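Progress Report to the Vultmont Fund
Two-Handed Table Tasks, Second Reporting Period
Prepared by Valentin Hämmerli, project lead, Iltora

Dear friends at the Fund,

Thank you again for your patience while we sorted out the January delay. The replacement wrist cables from Lüthi came in late, and for a couple of weeks we did a good deal more reading and tidying than recording. The good news is that we've made up nearly all the lost ground, and I'm happy to say the team is in fine spirits (and rather proud of the numbers below, as I hope you will be too).

Where we stand with the demonstrations

Our plan promised you 700 recorded demonstrations by the end of the grant. We have 400 of them finished and checked, all of them teleoperated by our own people. Most belong to the plate family of tasks, where one hand brings a small object to a dish and the other stays close by, ready to steady the dish or take over. We spent a long time arguing about whether the second hand should be parked out of the way when it has nothing to hold. In the end we left it in play, open and near the plate, and I'm glad we did, as the policy now has to learn when a hand should keep still, and that has been one of the more interesting parts of the work.

Pale plates on the white table remain hard for our vision model. The rim is often the only thing that separates the dish from the surface under it, so we have kept plenty of these in the set. 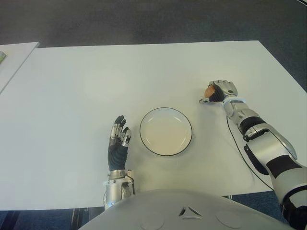 First results with the trained policy

We ran 242 trials with the policy we call Gusosham, which is trained on the head view and the wrist views together. It places the object inside the rim noticeably more often than last period's version, which saw only through the head camera. I'd like to hold back the full table until the comparison runs are complete, but the direction is clear enough that we've stopped work on the older version altogether.

The failures are worth a word as well. In 11 trials the hand let go too early, while it was still on its way over the rim. We've gone through every one of those recordings, and we suspect the policy is leaning too much on the head view at the very moment when the hand itself hides the object.

What the wrist view adds, and what it costs

Close up, the wrist camera gives us the finger joints and the black fingertips in very good detail, and that is just what the head camera misses when the fingers curl under. The price is that the hand's own ribbed covering takes up a great deal of the picture, and strong light behind it washes out whatever is farther off. We now adjust exposure for the fingers and let the background go, and we're testing a version of the training that pays less attention to the far parts of the room.
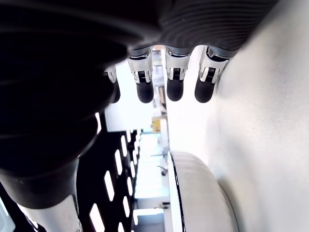 Plans for the coming period

We will record the remaining demonstrations, with more variety in the lighting and in where the plate starts out. After that come the comparison runs, and then a first try at passing an object from one hand to the other, which everyone here has been itching to get to!

On the budget, spending is a little under plan because of the cable delay. With your agreement we would like to carry the difference over into operator hours, and I can send the revised sheet whenever it suits you.

With warm thanks from all of us,
Valentin Hämmerli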